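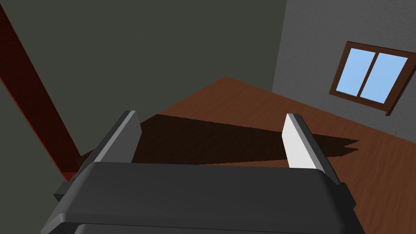
Playtesters wanted for Flirnura closed test

Prekstead is looking for players to take part in the second closed test of Flirnura, our co-op fantasy game for PC. You play as a ferry guard on the river Talley, taking cargo and passengers through flooded country and fighting whatever climbs on deck. The first test had 197 players. This time we have room for 312.

What we need from you

You should be 18 or over and have a Windows PC with a controller or a mouse and keyboard. You do not need to be good at this kind of game – we need new players as much as experienced ones. You will be asked to play at least four sessions in two weeks, two of them with other people, and fill in a short form after each one. Voice chat is optional.
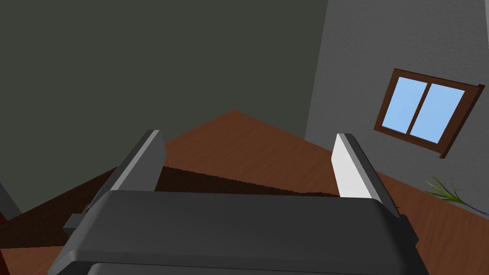

The build covers the first three river chapters and the Sipos boss fight, which has been changed a lot after the last round. Players sent us 2644 bug reports and comments, and most of the complaints were about that fight and the inventory screen. Save files from the first test will not carry over.

The test is unpaid. Everyone who hands in all four forms gets a key for the full game at release and a name in the credits, if they want one. You will have to sign a non-disclosure agreement, so no streaming or screenshots.

How to apply

Fill in the sign-up form on our site by 26th May. Groups of up to four can apply together – put all the account names on one form. Questions go to Boglárka Takács, test coordinator, through the contact page.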